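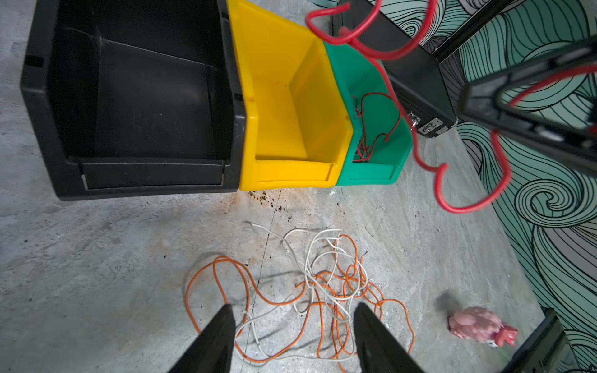 *Photo: Illine Robotics / Tracey Parsons. Free for editorial use with credit.*

**Illine publishes new method for teaching two-armed robots to sort loose cable**

SODOLLEY, October – The robotics company Illine today presents the results of a research study on one of the less pleasant jobs in repair and recycling work, the sorting of loose cable into bins. The study was made together with the cable recycler Clegg and it describes a training method called Asetti.

Cable is difficult for a robot. It has no fixed shape, it hides parts of itself, and when one strand is pulled the others often come with it. Many systems try first to calculate the full path of each cable before they move. With Asetti the robot learns a smaller question: which of the two arms shall hold, and which shall pull.

"We saw that people do not understand the whole tangle either," says Colin Holroyd, who leads the research at Illine. "They hold one place, pull a little at another place, and look again. We wanted the robot to learn this looking again."

For the training, operators guided the two arms by hand controllers through 949 sorting tasks. Each task used wires of different thickness and colour, and a row of plastic bins in which the material must be placed. Other objects were allowed to stay in the work area, so that the robot would learn to leave them alone. The method takes its pictures from wrist cameras on both arms and from a fixed camera that sees the whole cell. 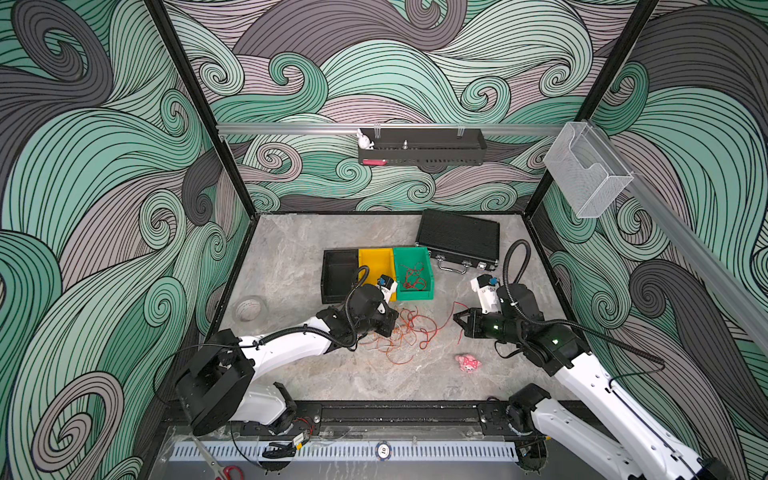

After the training, the team gave the robot 553 new tasks which it had not met before. The tasks were divided between two groups. In the first group the robot worked with the Asetti method, and in the second with the earlier Illine software. A task was counted as failed when it was not finished in 60 seconds, or when a bin was moved from its place. The robot finished clearly more tasks with Asetti, and the largest difference was found with thin wire. The full tables are given in the report.

The researchers also name the limits of the work. Very stiff cable still causes trouble, because it springs back when the gripper opens. The method was tested in one cell only, and its speed is still lower than that of a trained worker.

"For us the speed is the second question," says Brenda Garside, operations manager at Clegg. "The first question is if the material goes in the correct bin. When copper is mixed with other things, we lose the value of it."

The next part of the study will use connectors and plugs, and it will be carried out at the Clegg site. The report, written by Colin Holroyd and Amber Mapplebeck, can be requested free of charge from Illine.

Journalists are welcome to see the cell on Thursday at 2 pm. Please register beforehand.

**Press contact:** Howard Cropper, Illine Robotics, Sodolley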